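Print this thread | E-mail this thread

Black hat, black fingers, wire stand: depth or no depth?

stobie_k
Posted November 20, 2021

I'm after opinions on a perception setup before I spend another month on it. The task is picking up a bucket hat and hanging it on a wire hat stand. Demonstrations are recorded with a hand-held gripper that has a camera on it, and the same view goes to the policy at run time. There are 188 demonstrations in the set right now.

The pipeline is in two stages. A segmentation model labels hat, stand and fingers, then the Baran planner gets an estimated centre for the top of the stand and an approach direction. A small learned controller handles the last bit. We went that way so I could look at the intermediate output when something went wrong, and I still like having it.

Two things go wrong. The first is the mask for the hat. The hat is matte black and so are the finger pads, and once the brim goes behind the left pad the mask runs straight across both of them. The label on the crown is the only part with any contrast.

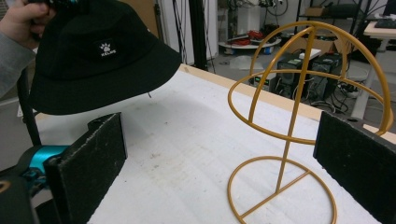
The second is depth. A stereo module on the bench gives me decent numbers for the tabletop and nothing usable for the stand. The rods are thin and you can see the floor and everything else through the dome, so the matcher picks up whatever is behind. I get a stand top that jumps back and forth between the right place and somewhere over by the computer towers. A median filter helps until the gripper is moving.

Options as I see them:

1. Drop depth and fit a known model of the stand to the colour image.
2. Drop the whole two-stage arrangement and train end to end on the demonstrations.
3. Put a marker on the stand base. I don't want to do this.

Has anyone got a thin wire object working from a wrist view without markers?

mallee_bytes

Option 1. You know the stand. It's a ring at the bottom, a post, a ring further up and two arcs over the top. The base ring projects to an ellipse and you can fit an ellipse to a handful of edge pixels. That gives you the plane and the position, and the post gives you the axis. I did much the same for wire baskets in Flandero and the fit held up with half the rim hidden.

Don't use the dome for the first guess. Crossing arcs are ambiguous from most directions and the solver will happily flip front to back.

stobie_k

The trouble is that the base ring leaves the bottom of the view when the gripper gets close, which is exactly when I need it. Further out it's fine.

mallee_bytes

So fit it further out and carry the estimate forward with the gripper pose. The stand isn't moving.

stobie_k

It moves if the brim catches it. It's a light stand. But yes, up to first contact I could hold the estimate fixed. What are people using for gripper pose? Mine comes out of visual-inertial tracking in Trusero and it drifts a bit when the view is mostly white table.

Andri Widmer

I'd go with option 2 and not look back. You've already got the demonstrations. The learned controller is doing the hard part, and the planner in front of it is only there to pass on a bad number from the stereo module. We had the same structure for hanging cups and took the planner out. Success on our bench went up and I stopped having to calibrate anything on Monday mornings.

188 is on the small side for end to end, but it's one hat and one stand. I'd go to 400 before changing anything in the network. Vary where the stand sits relative to the hat, and vary the approach height. People tend to collect the same motion over and over because it's comfortable for the wrist.

mallee_bytes

I disagree with that as general advice. When an end-to-end policy misses, all you know is that it missed. stobie_k has two named faults and both have ordinary fixes. Doubling the data collection to avoid fitting an ellipse seems like a poor trade to me.

Also your cups are opaque, Andri. A cup has a surface all the way round.

Andri Widmer

The policy never asked for a surface. It gets an image. The see-through part is a problem for stereo matching and a much smaller one for a network that has looked at the stand from all over the table.

I take the point about diagnosis. What we do is keep the segmentation running beside the policy and log it, with no connection to control. You still get your masks to look at.

dunlop_street

Before either of those, check your time alignment. I've read four threads on this forum where somebody blamed perception and the camera stamps were late. If the stand top "helps until the gripper is moving" with a median filter, that's what I would expect from a lag between image and pose. Wave the gripper past a fixed corner of the table, plot the corner in world coordinates, and see whether it slides in the direction of travel.

stobie_k

Did this just now. It slides. Cross-correlating the tracked pose against image motion puts the camera 14 ms behind what I had in the config. I had measured that offset once, in February, on the old capture box, and copied it over when we changed machines. That one's on me.

With the offset corrected the jumping is still there, but the slow smear on top of it is gone. So the stereo matching is still bad on the wire and the tracking is better than I thought.
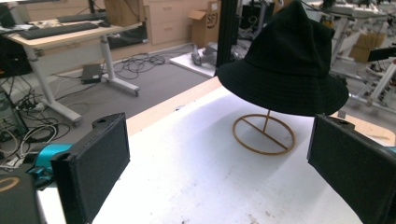 Zuzanna Gajewski

Good, then do the boring thing next and mask the fingers out. They're fixed relative to the camera apart from the opening width, and you know the opening width from the encoder. Render the two pads as polygons for the current width and paint them a flat colour before segmentation. The model never has to tell black pad from black hat again. Leave a margin of a few pixels on the inner faces or you'll eat the part of the brim you're trying to pinch.

We render ours in Bodix, but it's a lookup table in the end. You could do it in an afternoon with nothing but the camera calibration.

stobie_k

Does painting them out hurt the learned controller? It presumably uses the fingers to judge contact.

Zuzanna Gajewski

Paint them out for segmentation only. Give the controller the raw image. Two copies of the image, two consumers.

mallee_bytes

Seconded. One caution -- foam or fabric pads squash and fray with use, so the outline you draw in week one won't match in week six. Redraw it every so often or make the margin bigger on the worn side.

Andri Widmer

Or change the pads to a colour that isn't the colour of the hat.

mallee_bytes

And then the next hat is that colour.

stobie_k

Finger mask is in. It was less work than I feared. I pulled six episodes where the brim goes behind the left pad and reran segmentation on them. The hat mask stays on the hat in five. In the sixth the pad outline is off at the upper edge and a strip leaks in, so that's the fraying mallee_bytes mentioned.

One of the start-of-episode views from that batch is attached, for whoever wants to try an ellipse fit on it. I've been using ones like it to test the base ring detector and the straight bar across the middle of the ring is a nuisance, the edge finder keeps joining it to the ring.
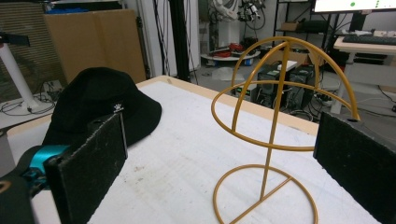 Hat on the table at left, bare stand at right. Base ring runs out of view at the bottom.

mallee_bytes

Use the bar. Fit the ring without it by throwing away straight segments over a certain length, then use the bar for yaw. A plain ring has no yaw and you'll want one for logging even if the hat doesn't care.

For the part of the ring that's out of view, set the fit to ignore the image border completely. If you let it see border pixels it will close the ellipse along the bottom edge and pull your centre up.

There are scuffs on that table sheet too. Gate on edge length or you'll be fitting to dirt.

dunlop_street

I'd change the sheet before writing code for it. Though a policy trained on a scuffed table is probably happier on other people's tables.

Zuzanna Gajewski

Leave the sheet. Gate on length.

stobie_k

Plan for the coming week, then. Keep the two stages. Ellipse fit for the base from further out, hold the stand pose until first contact, stereo off completely. Andri, I'll train an end-to-end version on the same 188 overnight so there is something to compare against, with the offset corrected in both. I'm not collecting up to 400 until I see whether it's even in the same range.

Andri Widmer

Fair enough. Retrain the controller as well, mind. If the offset was wrong in the recordings, every action label in the set is shifted relative to its image, and the old weights have learned the shift.

stobie_k

I hadn't thought of that. The raw stamps are kept, so I can regenerate the lot from the logs. Running it now.

dunlop_street

Put the offset check in the capture script while you're in there. Ours refuses to record if it's more than one frame out. It annoys everyone and I won't take it out.

Print this thread | E-mail this thread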